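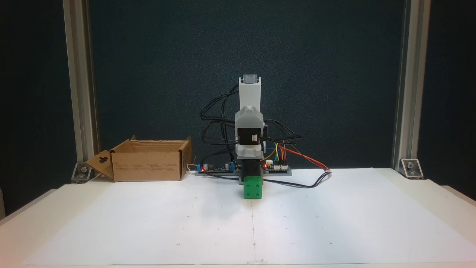

Bench Assembly Technician, part time
Pradance, small electronics workshop

Pradance is hiring a technician to set up and maintain tabletop work areas.

Duties:
Mount circuit boards flat on their plates and connect jumper wires.
Check screw terminals and servo connectors before power is applied.
Cover tables with fresh white paper and replace it when marked.
Return small parts, including cubes and dice, to labeled bins.
Record faults in the bench log.

Requirements: steady hands, normal color vision for wire identification, 2 years of bench or repair work. Soldering is useful but not required.

Terms: 595 per week before tax, six-month contract starting in October. Shifts begin at 8 a.m.

Send a resume of no more than 2 pages to Puspita Raju, workshop lead. Applicants will be asked to complete a 40-minute wiring test.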